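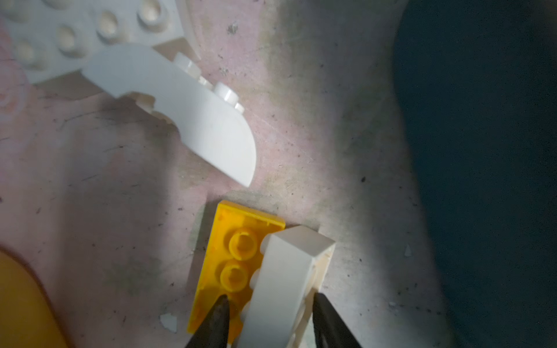

Minutes of the product meeting, December

Present: Hanane Abdel Rahman (chair), Ridwan Entili (minutes), two from the casting side, one from the web shop. Apologies from Halvorsen, who had sent their price list instead.

1. Last minutes

Agreed, with one change. Item 4 said the hedgehog was "nearly ready". Hanane asked for "nearly" to come out, as the ears still break when it leaves the mould.

2. The reading heron

Ridwan showed the second clay model. The heron now holds its book in one foot. Hanane said she couldn't see who would buy a heron with a book when the plain heron sat on the shelf all summer. Ridwan said people had asked for it at the spring fair. Hanane asked how many people. Ridwan said two, and one of them was his sister.

The casting side thought the standing leg was too thin for resin and would want a steel pin. No costing for the pin was to hand. Left open until there is one.

3. First run

Halvorsen quote 2,195 for a run of 100, painted, boxes extra. It isn't clear from the letter whether the mould is in that price. Hanane said she had been caught like this before with the toad and would not sign anything on the strength of a price list. Ridwan to ring them and get the mould question answered in writing.

The web shop asked if we could take orders first and cast later. Hanane was against it. We did that with the toad too and were still posting refunds at Easter.

4. Paint

Arka sent a sample tin of their new outdoor grey. The leaflet says it won't fade. The leaflet for the last one said the same, and the badgers went pink. Agreed to paint two spare badgers and leave them on the south wall until spring before ordering any more.

5. Name for the range

Ridwan proposed Hirkix. He said it was short and free to use. Hanane said it sounded like a cough medicine. The casting side liked it, or at least didn't mind it — they asked that it be kept off the base, where there's hardly room for the year. No vote taken.

6. Stock system

Mindex want us to move our stock list over to theirs. Their letter promises "a full picture of your sales". Hanane pointed out that our sales fit on one sheet of paper. The web shop would still like to see it working. Ridwan to ask for a free trial, nothing signed, no card details given.

7. Any other business

The kettle in the paint room needs replacing. Agreed.

Lids to go back on the slip buckets at the end of the day. This was also in the last minutes.

Meeting closed at 4.40 pm. Next one when the pin has been costed.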